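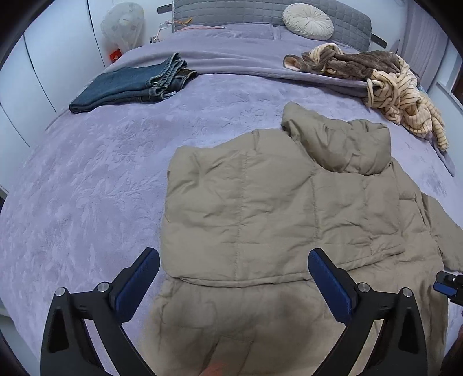

Khaki puffer, baffles up, hood folded over.

July, 16:40. Fill notes for the Matora order. Weighed the Tiken down again, 282 g for the full set of panels, same as the first weighing. Loft after five hours on the rack still short of the Stirnus sample by 8 mm - try a longer rest before blaming the fill. Chamber seams at five stitches per cm leak fewer feathers, so keep that. Needle size unchanged. Ajayi lining has not come in, chase it. Scales need a new battery.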